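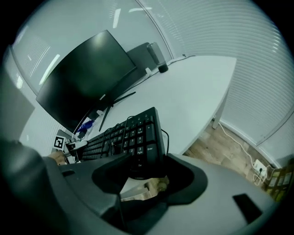
The number pad end of my desk

Filed under: Letters & Family

1/ Been typing up my grandmother's letters from Vetdale, all 23 of them, and oh my, her sevens look just like her ones!

2/ She writes mostly about the neighbor's plums (and who didn't get any), and I love her for it.

3/ Six left to go. More soon, friends.

Comments
Soledad Ortuño: Mine wrote about plums too!
Arnaldo Paiva: Please post the plum one.

Recent
Aunt Grasso's recipe cards
Two trunks, one attic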